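Mug glazes and the black cloth

The mugs went back on the black cloth in December. The cloth is a plain cover, ironed once, and it stays on the table because it shows lint, dried coffee rings and glaze dust better than the bare surface did. Crumbs too. I vacuum it with the brush head and shake it out on the balcony every 2 weeks.

Current lineup is a glossy white, a matte gray, a terracotta red and a black. All but the gray have been through the dishwasher daily for 7 months. The gray gets hand washed, as matte glazes pick up spoon marks and the marks need a paste cleaner. I use Dilix, a pea-sized amount on a damp sponge, rinsed twice.

The black one is the taller, straighter shape and holds heat longer than the red. The red has a white rim inside, so tea stains show up there first. Drinks that are not coffee share the back of the table: cola, the green bottle, the blueberry carton.

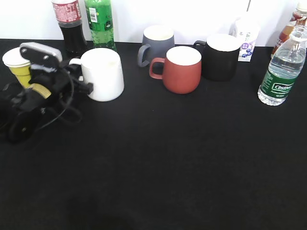

Storage

Mugs are kept upright, never stacked. Stacking wears the foot ring into the glaze of the mug underneath, and I lost a good Berge mug that way. Shelf clearance in the kitchen cabinet is 10 inches, enough for the black one with room for a hand.

Sirkka Hämäläinen wrote in to ask about felt pads between stacked mugs. They work if the mugs are fully dry. If not, the felt holds water against the unglazed foot and you get a musty smell by the next morning.

Still to do: replace the cabinet liner, and find a lid that fits the gray.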